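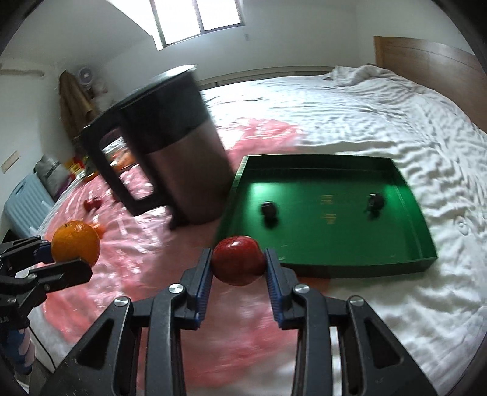

Manolis Tsakiris picks up on the first ring. He's between things. He's been between things since July, he says, when the petition to put Skuvcombe's closed meetings to a public vote went in at the clerk's window with a few minutes left on the clock.

The count that came back: 1,376 good signatures. He needed 990.

"I thought we'd squeak by," he says. "I had a speech ready for if we missed. Long one. Kind of a shame, it was a decent speech."

Quick background for anyone just tuning in. The city council can go behind closed doors to talk about lawsuits, land deals and hiring. Every council can, more or less. What set people off was Lovgate, the old rail yard on the east side. The council met in private on it for 18 months and came out with a signed deal with Harero, the developer, and one public hearing. The hearing was at two in the afternoon. Tsakiris took an unpaid half day to go.

"There were 2 chairs left when I got there and I was early," he says. "They'd put us in the small room. Three minutes each to speak, and the thing was already signed. So what am I commenting on? The weather?"

He wants to be clear he isn't against building at Lovgate. He says this several times. It's an empty lot, the fence is falling over, somebody should put something there. His measure wouldn't touch the deal at all. It would make the council say out loud, before it shuts the door, what it's going in to talk about, and would make it release minutes within 60 days of a contract being signed.

I ask what the council has told him.

"Informally? That I'll scare off business. Formally, nothing. I got one letter. It thanked me for my intrest in city government."

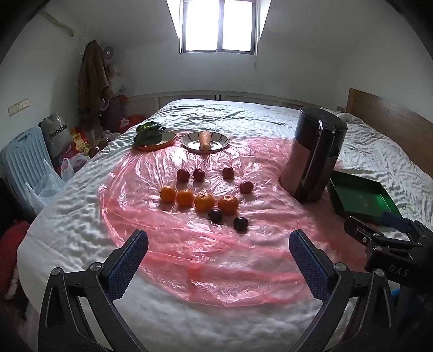 Mandarins and plums on pink plastic sheeting.

The mayor's office has put out a short statement saying the current rules "balance openness with the need to bargain well on behalf of residents." Tsakiris has it more or less memorized. He doesn't think it's a crazy argument. If you're buying land you don't want the seller to know your top number — fine. But once it's bought?

"Once it's bought, show me the number. That's the whole measure. I could of written it on a napkin."

He didn't. The text runs to four pages, and most of the arguing inside his own group was over page three, the part about who decides when a session has wandered off topic. Early drafts gave that job to the city attorney. Then somebody pointed out that the city attorney is hired by the council. Back to the start. The version on the ballot sends complaints to an outside hearing officer.

Does he worry about cost? Yes. Next question.

OK, a little more than that. He thinks the city will come up with a scary figure a few weeks before the vote and there won't be time to pick it apart. He's asked for the estimate now. Still waiting.

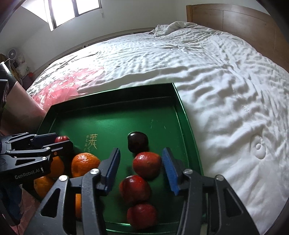

The charter itself is the bigger headache. It was last cleaned up decades ago and has been patched ever since, one section pulling against the next, about as smooth as that white quilted duvet with all its little wrinkles. Section 9 says meetings are open "except as provided." Provided where? Tsakiris has looked. He thinks it points at a section that was repealed.

"You tug one bit flat and it bunches up someplace else," he says. "We're tugging one bit. Somebody younger can do the rest."

Is he running for something? Everybody asks. Long pause here. He lives in the Egger ward, where the seat comes open next time around, and he has heard the talk.

"I've got a job. I've got knees that hurt from knocking on doors. Ask me after the vote."

So not a no.

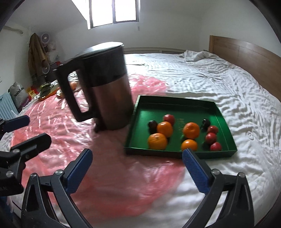
The campaign from here is small and mostly at home. No office, no paid staff, mailers only if the money shows up. Supporters host in their living rooms, a dozen people at most, and put the kettle on. One like the black and bronze model in the photo would do for the whole evening, going by the turnout so far. He brings copies of the text and makes people read it before they ask him anything, wich he admits has cost him a few votes.

Opponents have started their own round of meetings. He went to one. Sat in back, didn't speak, ate a cookie.

"Good cookie," he says. "They had a better room than us, too."

Then he has to go. Another call coming in, could be the clerk about the ballot wording, which the city wants changed from "closed" to "executive." He's against it. He'll call back, he says, and around nine that night he does, to say it's still "closed" as of now and they'll argue it again next week.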